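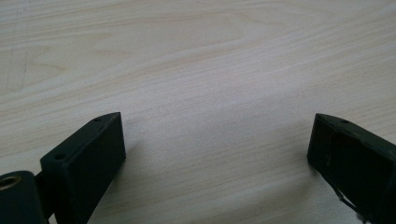 Voltum recalls hand-held gripper units over jaw position fault

16th August
By the Clurkico newsdesk

Voltum has told customers to stop using 153 of its hand-held gripper units after a fault in the jaw position sensor caused bad readings during recording work. The affected units report the two fingers as closed when they are open.

The fault was traced to a connector at the finger pivot. Repeated opening and closing works the cable back and forth, and after 1,000 cycles the contact can drop out for a fraction of a second. The controller then holds the last good value and logs no error.

Farnanetti, which uses the grippers to record hand motions for training robot arms, found the problem in January while checking 3,484 recordings. An arm running on the faulty data closed early and struck the bench at its Ferraro site. There were no injuries. The arm was shut down and its wrist joint replaced.

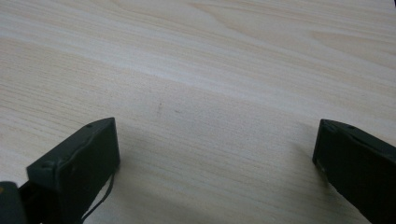 Gripper fingers in the open position over a wooden tabletop.

Voltum will supply a new connector and a clamp for the cable. Firmware version 3 adds a check that stops recording when the signal is lost. Data taken with unmodified units should be set aside until the jaw readings have been compared with video. Units already fitted with the clamp are not affected.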